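Capítulo 4
El trabajo con familias en los programas comunitarios de infancia

Por Youssra Alaoui
5 de marzo de 2016

Los programas de apoyo escolar y de comedor infantil suelen empezar por el niño: se abre un local, se fija un horario y se inscribe a los menores del barrio. Pasados unos meses, el equipo comprueba que una parte de lo que ocurre por la tarde depende de lo que ha ocurrido por la mañana en casa. Este capítulo trata de la relación entre el programa y los adultos que cuidan de esos niños, y en especial de la primera entrevista, la visita domiciliaria y el acuerdo de participación.

Conviene aclarar primero a quién llamamos familia. En la práctica, el adulto de referencia puede ser la madre, el padre, una abuela, una tía o una hermana mayor. La ficha de inscripción debe recoger quién cuida del menor cada día y quién tiene la tutela legal, que no siempre coinciden. Un error frecuente es anotar solo al adulto que firma.

4.1. La primera entrevista

La entrevista inicial dura lo que tarda en completarse la ficha y algo más. Se hace sentados, sin otras familias delante y, si hace falta, con intérprete. El menor no debe traducir. Las preguntas sobre ingresos, vivienda y salud se dejan para el final y se explica para qué se va a usar cada dato. Si la persona prefiere no contestar, se deja el espacio en blanco y se sigue.

En el programa Promunby, que sirve de caso a lo largo de esta unidad, se entrevistó durante el primer curso a 335 familias. El equipo lo formaban 8 educadoras y una trabajadora social a media jornada. Al revisar las fichas se vio que en 17 de ellas faltaba el teléfono de contacto, y que esas mismas familias eran las que no recibían los avisos de cambio de horario – el equipo había interpretado sus ausencias como falta de interés.

4.2. La visita domiciliaria

La visita se acuerda con antelación y nunca se presenta como una inspección. La realizan dos personas del equipo, que se identifican en la puerta y preguntan si el momento sigue siendo bueno. Dentro de la casa no se toman notas ni fotografías. El informe se redacta el mismo día y distingue lo que la familia ha dicho de lo que las visitantes han interpretado.
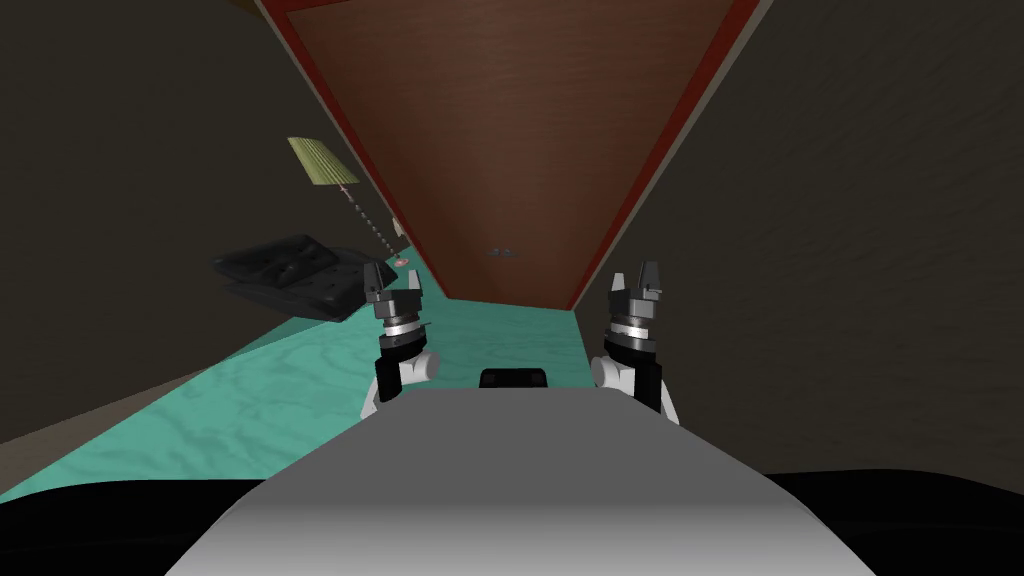 Figura 4.1. Pasaje estrecho entre muros oscuros, con suelo verde azulado. Entorno simulado.

4.3. El acuerdo de participación

Tras la visita, el programa y la familia firman un acuerdo breve. En él figuran el horario, la persona autorizada para recoger al menor y las reuniones previstas. No se incluyen compromisos que la familia no pueda cumplir – asistir a un taller a las once de la mañana, por ejemplo, cuando se trabaja por horas. El acuerdo se revisa en abril.

Comentarios

Rocío M.: ¿El modelo de ficha está en los anexos o hay que pedirlo? En el mío el anexo empieza en la página siguiente y no lo veo.

tsocial_norte: Usamos este capítulo en clase junto con los apuntes de Stustedent. Lo de no tomar notas en la casa nos costó bastante discusión, sobre todo con visitas largas.

Andrés: Falta algo sobre familias acogedoras.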